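February 17, 2026. Adhesive peel checks, bench 2

Second round on the Zilico label stock, which is meant to replace the Plernel rolls by July. Cut 13 strips from the outer wraps, each 30 mm wide, applied with the hand roller, two passes each way. Dwell was seven days at room conditions.

Peel at 90 degrees was steady on glass and on painted steel. On polypropylene, three strips let go at the start and then held. I suspect the wipe-down: the Maruyama cleaner leaves a film if not followed by alcohol. Repeat with alcohol only. 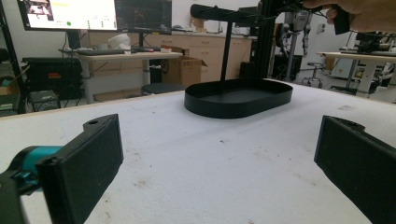

Edge lift on curved samples is still open. The Skernley bottles have a tighter shoulder than the old ones, and strips cut across the grain stayed flat while strips cut along it did not. Grain direction is not printed on the core. Mark it in pencil before cutting.

Remaining stock: one roll, 3000 labels, opened. Keep it bagged.

To do: new blade for the cutter, zero the force gauge before the first pull, log humidity this time.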